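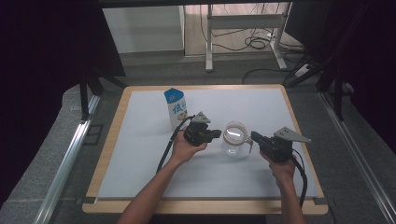
Figure 3. Pouring task at the Bistelis bench, with a gripper in each hand, a clear pitcher and a milk carton.

4.2 Pouring and other kitchen chores

When we started talking with families about what they would like a machine to do for them, pouring came up far more often than we had expected, usually from people who had spilled something that very morning. It sounds like a small request, and for a person it is, but it asks a good deal of a pair of grippers. A clear glass pitcher like the one in Figure 3 lets the pale tabletop show straight through its walls, so a vision system has little more than the rim and the small handle to go by. The milk carton is kinder in this respect, with its white body and big blue lettering, though a carton brings its own troubles once the jaws begin to press on it.

We collected 600 demonstrations with hand-held grippers and kept 500 of them for training, after Giang Cao and Nokuthula Nkuna had patiently gone through the whole set. The policy, which we call Rundel, was then tried on the chores listed in Section 3. It did well at picking up and setting down cartons, and we were truly pleased with how gently it learned to do so. Pitchers were another matter. Rundel would often close its jaws a little short of the handle, and when it did get hold, it tended to tip too early (a habit we also saw in our older Tyagi baseline).

So, can a machine pour the breakfast milk yet? On our bench, with someone standing near, sometimes it can. We would not leave it alone in a busy kitchen, and the 2 households that advised us through August felt much the same way. Section 4.3 takes up the question of grip force, where the carton results are easier to read.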